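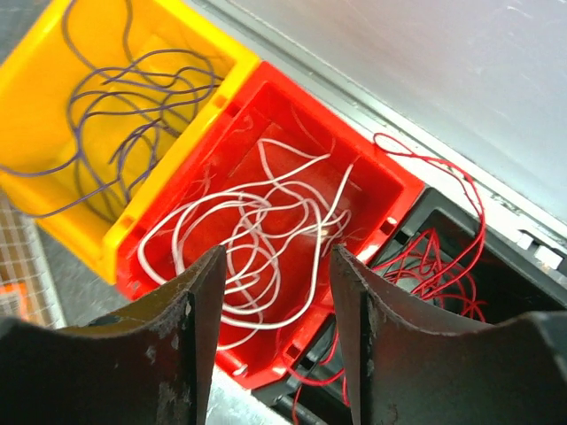

What happens to hourly positions in the Kovadlow kitting room when the robot stations go into regular use?

Hourly positions are kept at their current grade and rate through the trial period, and any change after that must be posted and discussed with staff first.

Workplace Forum > Kovadlow Site > Automation and Job Content
Notice 1667: Robot stations in the kitting room
Print this thread | E-mail this thread

Posted by: Site_Office_Kovadlow
June 1, 2020

The question and reply above are taken from Notice 1667, which was distributed to all 183 employees at the site. Staff are invited to comment in this thread. Comments will be read by the Site Office and by the Plurnness project group, which is responsible for installing the stations. Four stations are planned. Each will handle mixed light goods: coiled and loose wire, small boxed items, pouches and bottles. Kitting of heavy goods is outside the scope of the notice.

Employees assigned to a station will hold the title of station attendant. The duties are to load the bins, set out goods, clear faults, and check finished kits against the order sheet.

Posted by: bench_seven

I request clarification on the word "attendant." I have worked on the wire bench for several years. The notice says grades are kept, and I accept that. It also lists the duties of the new title, and sorting wire by hand does not appear among them. Please state whether wire sorting is being removed from our duties or whether it was left out of the list by mistake.

Posted by: Site_Office_Kovadlow

Wire sorting remains an employee duty. The list in the notice covers only the work performed at a station. A corrected list will be issued.

Posted by: receiving_dock_B

In support of the notice, I would point out that the wire work is the least liked assignment in the building. Purple, white and red wire arrives tangled, and when the bins stand side by side the strands run over the rims and into one another. Employees with wrist complaints have asked for relief from this work before. If a gripper can take even part of it, I regard that as an improvement in working conditions.

Posted by: bench_seven

I do not dispute that the work is hard on the wrists. My objection concerns what takes its place. When a person draws one strand out of a tangle, that person decides which end to pull and when to stop. Under the notice, the attendant watches a machine do this and steps in at a fault. Watching for a full shift is tiring in a different way, and the notice gives no rotation schedule.

Posted by: second_shift_rep

The second shift has the same concern. We also ask how the target of 600 picks per shift was reached. It appears in the Plurnness summary without any explanation. If the figure is a target for the station, employees should not be held to it. If it is a target for the attendant, it is a production standard and has to be posted as one under the site rules.

Posted by: Plurnness_Project_Group

The figure is a planning value for one station over one shift. It was used to decide how many bins and racks to order. It will not be used in any employee's performance review. The project group agrees that the summary should have said so.

With regard to rotation, the group suggested two-hour periods in April. The Site Office has not yet adopted a schedule.

Posted by: quality_desk

The quality desk submits the following for the record.

1. Loose wire and packaged goods should be counted as separate kinds of work. A rigid box keeps its shape when it is gripped. A strand of wire may bring several others along with it. A single pick rate for both would give a misleading picture of what the attendant is dealing with.

2. Fault clearing should be logged by the attendant in his or her own words. The Ovovico software now offers a menu of fault codes, and none of them describes a tangle that reaches from one bin into the next.

3. Bench layout should be agreed with the attendants. On a two-arm bench, the wire rack with the pump bottles on its top tier and the orange snack packets at the bottom stands close behind the bin of black cable, with one arm directly in front of that bin. An attendant needs a clear rule on when it is permitted to reach into that corner.

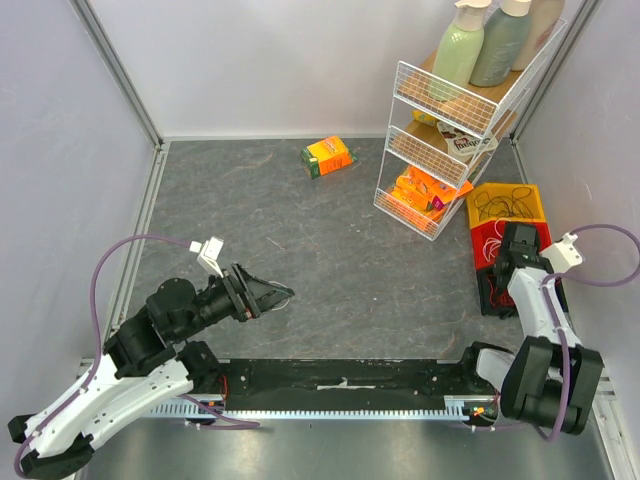 4. Both arms should be stopped before any hand enters the work area, including for a short task such as setting a snack box upright. The stop should be the attendant's decision alone and should require no approval from a supervisor.

5. Finished kits should continue to be checked by a person who did not attend the station that produced them.

Posted by: receiving_dock_B

I agree with items 1 through 4. I do not agree with item 5. A second checker for every kit takes an employee from the dock, where we are already short on busy days. The attendant is able to check the kit.

Posted by: quality_desk

The attendant is able to check the kit, and under the present hand process the packer is able to as well. The site has nevertheless required a separate checker for hand-packed kits. The quality desk sees no grounds for a weaker rule at a robot station. We would accept sampling after the trial if the records support it.

Posted by: second_shift_rep

The second shift supports item 5 as written. It preserves checking positions that the notice does not mention.

Posted by: receiving_dock_B

My objection stands. Preserving positions and finding errors are separate matters and should be argued separately.

Posted by: Swati_Training_Unit

The Swati training unit will provide instruction for station attendants. The course covers starting and stopping the arms, loading the bins, and keeping the fault log. It is held during paid hours and is open to all kitting room staff, including those who do not expect to be assigned to a station. Employees who prefer to remain on the hand benches may take the course without giving up that preference.

Posted by: bench_seven

I will attend the course. I ask that the last sentence of the training unit's post be placed in the corrected notice in the same words.

Posted by: Site_Office_Kovadlow

The request is noted. Items 1 through 4 from the quality desk are accepted for the trial. Item 5 is referred to the next site meeting together with the rotation schedule. This thread remains open for comment.

Print this thread | E-mail this thread

Recent threads in Automation and Job Content
Station attendant: corrected duty list
Rotation periods, second shift
Ovovico fault menu: requests for added codes
Swati course sign-up and paid hours
Dock staffing on busy days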